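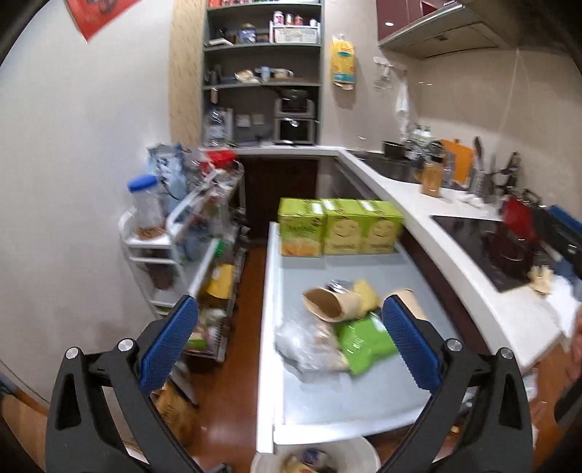
Section 4 start position: gripper open, snack items on the tray table.

4. Recording a Table-Clearing Run

This section covers the hand-held gripper kit used by the Cotmont student robotics club for the Clusto project. Finish Section 3 (charging and pad check) first. Runs recorded on older firmware do not need to be repeated.

4.1 Before you start

1. Put the phone on the Dromitz mount and lock the lever. The lever should click.
2. Open and close the fingers five times. If one side drags, loosen the pivot screw a quarter turn and try again.
3. Wipe both finger pads with a damp cloth and let them dry.
4. Choose an item set from the Aravena list. Soft bags and pouches are Set 2. Boxes stay on the table as fixed items and are not picked up.
5. Write the run number on the log sheet. Home kitchen runs start at 634.

Note: Kitchens do not have to be tidied for a run. Leave shelves and counters the way the household keeps them.

Caution: Turn the stove off before recording, and keep knives out of reach of the work area. Do not pick up glass with the gripper.

4.2 Picking up bags

1. Start with the fingers fully open and hold still for two seconds.
2. Move in from above at a slow, even speed.
3. Close on the thickest part of the bag. On a sealed bag, stay off the crimped end -- it slides out of the pads.
4. Lift a hand's width, pause, then carry the item to the drop point.
5. Open the fingers all the way before you move off.

If you drop an item, keep recording and pick it up again from where it landed. Mark the run with a D on the log sheet.

4.3 Working with two grippers

Two-gripper runs need a second log line, one for each hand. Sync both phones by tapping the finger tips together once at the start.

1. Pick the item for each hand before you begin.
2. Hold cups and other open containers lightly. Paper cups crush easily, and a crushed cup has to be replaced before the next run.
3. Keep the grippers from crossing. If they touch after the sync tap, stop and start a new run.
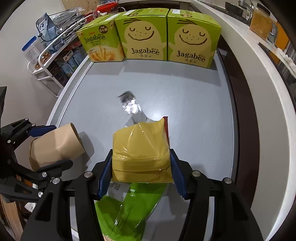 Devon's group asked whether both hands have to lift at the same moment, and whether a bag that catches on the one under it counts as a failed pick.

They can lift at different times. Two bags coming up together is logged as a double, code 227, and the run is kept.

4.4 Saving the run

1. Stop both phones.
2. Check that each file opens and plays to the end.
3. Copy the files to the Clusto folder under the run number. The folder limit is 103 files -- after that, start a new one.
4. Hand in the log sheet at the next club meeting.

Section last changed Jun 2, 2022. Pad replacement is covered in Section 5.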